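Introducing a Folding Robot in a Small Laundry: How We Prepared the Work and the People

Filed under: Guides for small workshops

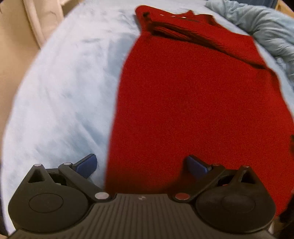

I am a shift leader in a laundry in Gostbridge. We wash and fold for private customers, for two guest houses and for one home for older people. Last winter we bought a folding machine with two arms, and I was asked to prepare the room and the staff for it. I looked for a guide written by somebody who does this work, and I found mostly sales pages. So I have written down our steps. English is my second language, please forgive me if some sentence is stiff.

The guide is for a place with a small team, where the folding is done by hand today and where the same people will work beside the machine tomorrow.

What you need before you start

A list of everything you fold in a normal week, with the hard pieces marked. One person per shift who is willing to learn the machine first. A table or other surface where a piece can lie flat and be reached from both sides. A notebook, on paper. We tried a shared file on the computer and it stayed empty, as our hands are often damp and the computer is in the office.

Step 1. Write down how the folding is done now

Do this before the seller comes to visit. Ask each folder to show you how she or he does a sweater, a shirt, a fitted sheet. In our room we found four ways to fold a sweater. All of them were good, but the machine wants one, and if you do not choose it, the technician will choose it for you.

Let the folders choose. We put the different folded sweaters on the shelf for a week and looked at which ones kept their shape. The winner was the slow one: sleeves across the back, then thirds from the bottom, collar on top. It was hard for some people to give up their own way after many years. Leave time for this talk. I gave it ten minutes at the end of a shift, and it was too short.

Step 2. Sort the pieces by difficulty

We use three groups.

Easy: towels, pillowcases, napkins, flat cloths. The machine does these from the first day.

Medium: T-shirts, sweatshirts, knitted sweaters with a simple neck. The machine can do them if the piece is put flat and the front side is known.

By hand: fitted sheets, anything with lace, baby clothes, and pieces the customer has marked as delicate.

Pay attention to collars. A ribbed collar likes to fold over on itself, and a doubled collar is thick in one place. A gripper which closes on it will lift two layers or will slide off. Small buttons near the neck are the other problem. The fingers should take the cloth beside the button, never on it. We wrote this rule in large letters over the table.

Color matters too, more than I expected. A dark red sweater on a pale surface is easy to find for a camera. A white pillowcase on the same surface is difficult. We now have two covers for the table, a light one and a dark one, and we change them between batches.

Step 3. Show the work to the machine

Our seller, Broltine, offered two ways to teach new folds. In the first one, a technician writes the movement. In the second one, the folder does the job slowly with a tool in the hand which has the same fingers as the robot, and the movement is recorded. We chose the second for the medium group.

Some advice for the people who record:

Lay the piece down before you pick up the tool. Smooth it with your free hand.

Open the fingers wide when you come near, then close them slowly on the edge of the cloth. If you go in half closed you push the cloth away.

Make the same fold many times, but do not place the piece in exactly the same way each time. Turn it a little, leave a crease in it, let one sleeve lie crooked. Our first recordings were too beautiful, and later the machine did not know what to do with a crooked sleeve.

When you make a mistake, say it aloud and mark the recording. Do not hide it.

Rest your wrist. The tool is not heavy for five minutes, but it is heavy for an hour. We change the person every half hour.

In total we recorded 367 folds for the medium group. Do not ask people to do this on top of their usual work. We took the recording hours out of the folding plan, and the owner agreed to it in writing.

Step 4. Agree on what will change for the staff

This is the step I would do earlier if I could do it again. People were afraid for their hours, and for some weeks they heard only rumors from the corridor. These points should be answered on paper before the machine is delivered:

Will anybody lose hours? With us the answer was no for the first year, and after that it will be discussed again. I cannot promise more than I know, and I said so.

Who is paid for teaching? The recording is skilled work. Our folders get the higher rate for these hours.

Who may stop the machine? Everybody, at any time, without asking.

Who looks at the recordings? The seller, and the shift leader. They are used for folding and may not be used to compare one worker with another. Ask for this sentence in the contract. In our first draft it was missing.

Step 5. Start with one shift and few pieces

We started with towels only, on the morning shift, from 7 until the first break. One person fed the machine and one person checked the stacks. After two weeks we added pillowcases. Sweaters came much later.

Do not remove the hand folding table. On a bad day you will need it, and also people like to have it there.

Write in the notebook each time the machine stops, with the piece and the reason if you know it. Our most common notes are "collar under", "two layers" and "sleeve hanging over the edge". The technician reads the notebook when he comes and it saves him half of his questions.

Step 6. Look again after three months

Sit together and compare the work with the list from Step 1. With us the towels are now almost completely a machine job. For sweaters the machine is slower than a good folder, but it does not get a sore neck, and two colleagues with shoulder pain are glad to feed it instead of folding all day. Another colleague finds the feeding boring and asked to return to the hand table. We allowed it.

The quiet talk across the table is less than before, as the person at the machine must watch it. We have moved the machine closer to the others, and this helped a little.

What it cost

The machine itself is on a rental contract and the price depends on the place, so I will not give it. The recording tool with its stand was 2,499, paid once. The two table covers we sewed ourselves from old blankets.

Questions I have received

Can we skip the recording and use the folds that come with the machine? For towels, yes. For clothes, our customers noticed the difference in the first week and we went back.

Is it possible with a very small room? A laundry in Veloso wrote to me that they have the machine against a wall and feed it from one side only. They are satisfied, but they do no sweaters.

What about wool which has become fuzzy from washing? The fingers hold it well. Check the pads at the end of the shift and take the fluff away with a dry brush.

If you work in the Gemonton area and want to see our table and the notebook, write to the laundry and come in the afternoon, after 3, when the guest house linen is finished.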